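Are wool coats at this price ever worth it?

brisley_bus
Posted November 23, 2025

I keep getting shown the Dravard long coat, the camel one, and everyone selling it says it's an "investment piece". It's 63 per cent wool and the rest is polyester with a bit of nylon. I've been caught like this before. My last "investment" bobbled under both arms by the second winter and the lining went at the vent. Has anyone here worn one for more than a season? I don't mean tried on in a shop.

hemline_pete
I've got the navy from last year. Warm enough, hangs well, no bobbling yet except where my bag strap sits. I'd buy it again in the sale and not before.

Sadia Hashmi
"Investment" is a word shops use when they want you to stop looking at the label. I did alterations for 18 years and the blends came in with the same faults over and over: thin elbows, cheap lining, buttons sewn on with about three stitches and a prayer. Turn it inside out before you pay. If the hem is glued, put it back.

hemline_pete
Mine isn't glued, for what it's worth. It's stitched all the way round.

Sadia Hashmi
Then you got a decent one. I handled one in October and the front facing was coming away from the cloth while it was still on the hanger.
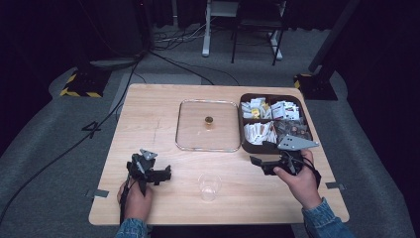

tuppence_ha
Can you get bobbles off a wool blend without making it thinner?

Sadia Hashmi
Every method takes some fibre with it, so go lightly. A fabric comb on a flat surface is gentler than a battery shaver, and once or twice a winter is plenty. If the cloth is already see-through at the elbow, leave it alone.

tuppence_ha
Thanks. I've been going at mine every week, which explains a lot.

oldgreymac
I'm going to disagree with the room. Polyester in a coat isn't a crime. My all-wool Stavach went at the cuffs in two years and weighed a ton when it rained. The blend I replaced it with has done five winters on the bus and the school run and still looks all right. People pay for the word wool and then they're scared to wear the thing.

brisley_bus
Was it a Dravard though? Or some other blend? That's the bit I can't get a straight answer on.

oldgreymac
No, something from the Butt outlet, £32 marked down. Label's long gone so I couldn't tell you the mix.

Sadia Hashmi
So we don't know what it's made of and we're using it to defend polyester. Right.

oldgreymac
We know it was cheap and it's still on my back.

hemline_pete
He's got a point about the weight. My dad's old overcoat is lovely and I can't lift my arms in it.

brisley_bus
I went and looked at it again this afternoon. Hem is stitched, lining feels like a crisp packet, and one of the spare buttons doesn't match. They wouldn't budge on the price either. I'm leaving it until January, and if my size has gone then it's gone.

tuppence_ha
Check the pockets when you go back. Mine were still tacked shut and I ripped one getting it open.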